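Usside Merino Base Layer Set

Home / Clothing / Base layers / Usside set

The Usside set is a long-sleeve top, a pair of full-length bottoms and a pair of ribbed socks, all in black. Jibrin has sold it since its second winter and it is still the warmest base layer in the range. It is meant to be worn next to the skin under work clothes or ski clothes, and plenty of customers sleep in it.

The fabric is merino with a little nylon for strength. The rib runs lengthwise, so the pieces stretch across the body and pull back into shape after a wash. Seams are flat. There is no care tag at the neck; washing instructions are printed inside the hem.

What's in the set
Top, crew neck, long sleeve
Bottoms, full length, covered elastic waist
Socks, calf height, one pair
Cotton drawstring bag

The socks are also sold on their own, in packs of 2 pairs. They have a padded heel and a plain toe seam. If you wear a half size, go down. 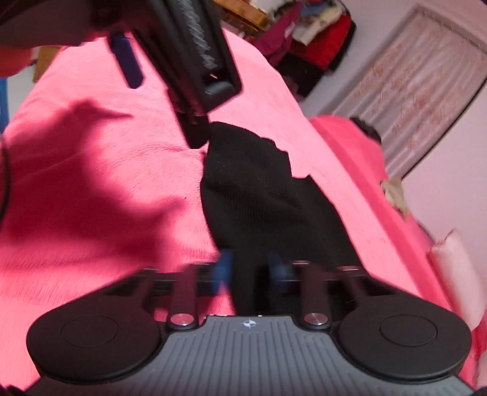 Black sock in fine rib knit

Sizing
The top and bottoms come in XS to XXL. They should fit close without leaving marks. Between sizes, take the smaller one for skiing and the larger one for sleeping. The bottoms have a 37 inch inseam in the Tall cut, which we make in M, L and XL only. Tall sizes ship from the Plivby warehouse and take longer to arrive.

If you bought the Hinis set from us before, the Usside is heavier and cut longer in the back. Most people keep the same size. The Hinis is still the better pick for running or for spring.

Washing and drying
Wash at 40 degrees Celsius or cooler on the wool cycle, with a liquid wool detergent. Skip fabric softener and bleach. Turn each piece inside out first and close any zippers in the same load.

Do not hang the knits while they are heavy with water. Roll them in a towel, press, then lay them flat on a second towel and pull them gently to shape. A spare bed works well — just keep them off the radiator. Turn them over once the top side feels dry.
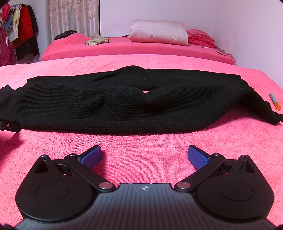

Ribbed knit laid across a pink towel

Store the set folded. Clean wool keeps better than worn wool, so wash everything before it goes away for the summer. Small holes can be darned with the black yarn we sell under Repairs.

Pilling is normal under the arms and between the legs for the first few weeks. A fabric comb takes it off.

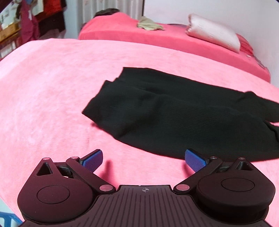

Floor Verstraete: Had mine since November and wear the bottoms most days at work. Warm enough that I stopped wearing two layers. The waist did roll a bit until I went up a size, so I'd ignore the advice about taking the smaller one. Socks are great.

Ladi Idahosa: Same here with the waist. The top is true to size for me.

Reply from Jibrin: Thank you both. The elastic was changed to a wider one for orders shipped after 23rd February. If yours is the older kind and it rolls, write to us and we will exchange the bottoms.

Delivery and returns
Orders go out in two working days. Unworn sets can be returned within 40 days in the original bag. Socks can be returned only if the band is still on.

Item number 3000. Gift wrap is available at checkout.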